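Dendellow gets autumn release after festival run

The family drama Dendellow will open in cinemas in October, its distributor Nuleo has confirmed. The film will show on 54 screens to begin with and move to home rental later in the year.

Written and directed by Bernice Yakubu, it follows two sisters who come back to the village of Dendellow to sell their late father's ferry business. The older one wants to be gone within the week. The younger one has already told the last remaining passengers that the boat will keep running, and has taken money for the summer.

Yakubu wrote the first draft while working as a script reader and spent several years looking for backing. The shoot took 33 days, most of them on a tidal river, and the crew lost 3 of those to high water. A number of scenes set on deck were moved indoors as a result, including the long argument over the accounts that takes up much of the second half.

"I had it all planned for the boat," Yakubu said. "Then we were in a kitchen with the rain coming down and it played better. They couldn't walk away from each other so easily."

The director has made one feature before, the low-budget thriller Hileo, about a night porter who starts opening guests' post. It had a short cinema run and found more viewers once it reached television. Dendellow is a slower film, with very little music and long stretches where the sisters hardly speak.

Early viewers have mostly praised the two lead performances, though some felt the ending came too quickly. Yakubu has since added a short scene on the jetty – the only change made between the festival cut and the one going into cinemas. The running time is up by less than a minute.

Nuleo said it would hold preview screenings in September, each followed by a talk with the director. The first will be at the Frimpong, the single-screen cinema where Hileo had its opening night. The hall seats 400 and tickets go on sale in August, from the box office and by phone. There will be a subtitled showing on the same day, starting at 2pm.

A certificate has not yet been given, but the distributor expects the film to be suitable for older children. There is some strong language and one scene of a near drowning.

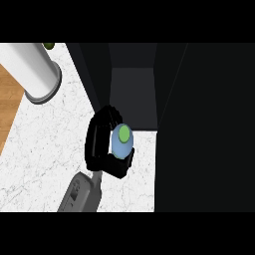
What's next for Yakubu

Yakubu is now writing a third feature, a comedy set in a driving school, and hopes to begin casting in January. Nuleo has first refusal on the script. No title has been announced – the working one, she said, belongs to somebody else's film.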